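Progress report to the Brandmont Fund
Carhuamaca bath complex: excavation, recording and conservation
Third reporting period, posted Thursday
By the Rutement field office
14 shares | 3 comments

Summary

Work in this period was limited to the heated rooms on the east side of the bath complex and to the service yard behind them. The floor of the warm room is now fully exposed. The furnace channel has been followed to its outer mouth. Wall plaster in the changing room has been stabilized on two of the four sides. Finds processing is behind schedule, and the revised dates are given below. Spending is within the approved budget, with one transfer between lines for which we ask the Fund's consent.

Excavation

Trench 5 was extended east to meet the yard wall. Under the collapse layer, which is mostly roof tile with broken mortar, the team reached the raised floor of the warm room. The upper floor survives over a little more than half of the room. Where it has fallen in, the brick pillars that carried it are visible, and most still stand to full height. They are square bricks set in clay. Two rows nearest the furnace were rebuilt at some point in antiquity with reused tile, and the clay in these rows is burned to a deeper red than elsewhere.

The furnace channel runs under the east wall and opens into the yard. It was relined at least once. Ash deposits at the mouth are in thin, well separated layers and were sampled in full. The lowest layer rests on a packed surface that also runs under the yard wall, so the wall must be later than the first use of the furnace. This changes the sequence proposed in the last report, which placed the wall in the original building program. The phase plan has been redrawn and is supplied with this report.

The drain found at the end of the last season does not belong to the baths. It passes below the foundations of the cold room without a break and was already silted when they were laid. It probably served an earlier building on the same plot. No walls of that building have been identified. A narrow test cut along the line of the drain is proposed for the next period, subject to permission for the strip beside the modern road.

Dating evidence

Pottery from the leveling layer under the warm room floor is consistent with a construction date late in the first century B.C. or soon after. The group is small. The coins from the collapse layer are worn and will need cleaning before they can be read. We do not propose to publish a date for the end of use until that is done. One brick carries part of a maker's stamp, three letters only, and no match has been found in the regional lists.

Finds processing

At the close of the period, 700 bags had been registered in the Murnirix database. Washing is complete for Trench 5 and for the yard. Marking is complete for the yard only. The delay has two causes: the water supply at the store was off for 8 working days, and the painted plaster took longer to sort than planned. Fragments are being grouped by backing mortar first and by color second, which is slower but has already given several joins across separate bags.

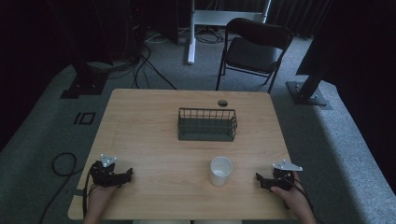

A reader's comment on the last online summary asked whether the painted plaster from the changing room would ever go back on the wall, or whether it would stay in boxes like the pieces from the north rooms. The writer added that visitors had been told about a restored wall for years. The position is unchanged. Fragments that join to plaster still in place will be refixed. The rest will be mounted on light panels for study, and a decision on display rests with the site authority. We have posted a reply in these terms.

The Murnirix database is now the only register in use. The paper register was closed at the start of the period, and all entries have been checked against it. Mismatches were mainly in trench codes from the first season, where the same code had been used for two different cuts. These have been split, and the old codes are kept in a separate field.

Conservation

Edge repairs in lime mortar were completed on the south and west walls of the changing room. Hollow areas behind the plaster were filled by injection. The north wall cannot be treated until the drip line of the temporary roof has been moved. At present, rain runs off onto the top of the wall, and the salt line has risen slightly since the last survey. A quotation for the gutter has been received.

The warm room floor was covered with geotextile and clean sand at the end of work. The exposed pillars were boxed in with boards and packed. Inspection is monthly, with extra visits after heavy rain.

Recording

The survey of the east side is around 80 percent complete. The missing part is the inside of the furnace channel, which is too narrow for the tripod and will be drawn by hand. Section drawings for Trench 5 are inked. Photographs of the ash layers have been filed under the sample numbers - the earlier practice of filing by day made them hard to find.

Budget

Staff costs and equipment hire are on plan. Conservation materials are under plan because the north wall was not treated. We ask consent to move the unspent sum in that line to the gutter work, which was not in the original application but has to come before the plaster can be finished. No increase in the total grant is requested.

Risks

- Permission for the roadside strip may not come before the ground is too wet to dig. If so, the test cut will be moved to the following period.
- The lease on the finds store ends in March. Rutement has asked for an extension and is waiting for a written answer.
- Coin cleaning depends on an outside laboratory with a long queue.

Work planned for the next period

The team will finish marking and cataloging the Trench 5 pottery, draw the furnace channel, install the gutter, treat the north wall of the changing room and submit the ash samples for charcoal and seed analysis. The test cut on the drain will follow if permission is given. A draft of the chapter on the heating system will be sent to the Fund with the next report, together with the corrected phase plan for the cold room - the current version still shows the drain as part of the baths.

3 comments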